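Posted Tue 29 January by Aitken
Filed under: Clubs > Robotics > Gripper Handbook

Section 6: Desk practice, mouse to mat

1. Sign out the Jurneo gripper. Write your own name. "Me" has been tried.

2. Check that both fingers open and close. If one sulks, put the tool back and take the other.

3. Start a new recording and say the task aloud, once, in a normal voice.

4. Approach the mouse slowly with the fingers open. Stop short and hold for a moment before closing.

CAUTION: Squeeze gently. The mouse is not trying to escape.
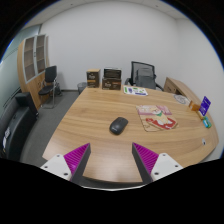
5. Lift, move across and lower on to the mat. Dropping counts as a failed run, however well it lands.

6. Open the fingers fully before backing away.

Note: Selthorpe members need 12 clean runs each before the Gemdale meet in August. Failed runs are kept too, so please don't delete the embarrassing ones. We have 70 of those already and they are very popular.

7. Put the gripper on charge. See Section 7 for what happens if you don't.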